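Grestano Pest Solutions is hiring again. Fourth time since February, same post, same "join our growing family." I have questions. (1/7)

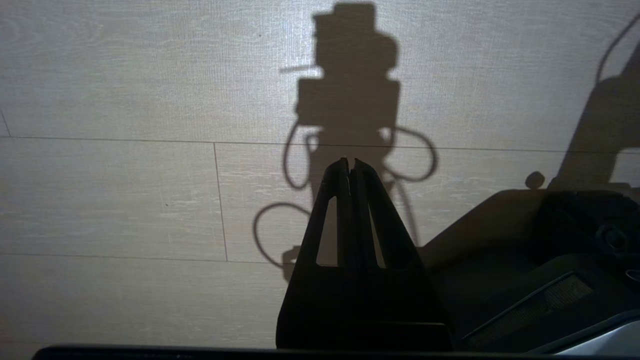

A company that keeps hiring for the same route isn't growing. It's leaking. Ask them how many techs from February are still there. (2/7)

"No experience needed, paid training." Okay, paid what? I did mine at Stinda and the training rate ended the day I got my truck keys. Licensing exam came out of my own pocket. (3/7)

The $2000 sign-on bonus: read the thing. At Tadside it was split into 4 payments and you had to be on the payroll for every one. I saw 3. (4/7)

"Unlimited earning potential" means commission. It means you're selling termite plans at the kitchen table when you came to look at ants. Some people like that. Say so in the ad. (5/7)

Also ask who pays for the respirator cartridges. Panicker charged us $300 for "starter gear" and took it out of the first two checks. (6/7)

Maybe Grestano is different. I'd love to see the pay plan in writing before anybody hands in notice at their current job. Still waiting on a reply to my email. (7/7)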